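Treno gripper kit – speaker notes
Marisol Crenshaw, afternoon session

Print this page | E-mail this page
2 comments | 5 shares

Slide 1. Introduce the kit: two-finger gripper, wrist camera, mounting plate, controller software. Treno sells it as one package. We bought it at list price and had no help from the vendor beyond the manual.

Slide 2. Test setup. Work was bin and lid handling between steel racks and a steel table. Trial length was 500 cycles per part type. Emmett Kasprzak ran the cell, Leilani Ambrose kept the log. Say clearly that the log covers picks and places only – no travel time.

Slide 3. Flat parts. Lids are the hard case for a parallel gripper. The contact area is small, and a stack adds a second edge that may not line up with the first. Pause here for questions on grip force. 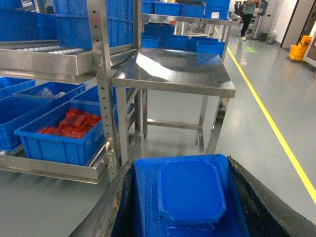
Default force was set too high for thin plastic. We lowered it in 2 steps and left it there for the rest of the trial. The setting is stored per program, so a copied program keeps the old value. Check it after every copy.

Slide 4. Camera. The wide view helps with finding the rack, less so with judging depth at the fingers. Bright steel gave false edges. Dvorak's filter plug-in removed most of them but added a delay to each pick.

Slide 5. Wear. Finger surfaces scuff. Treno lists the fingers as a spare part, sold in pairs. Changing a pair took Emmett 7 minutes, including recalibration.

Slide 6. Open items: mixed stacks, soft bags, label reading. Votulau has asked for the raw log – Leilani to send it in June.

Share | Print | E-mail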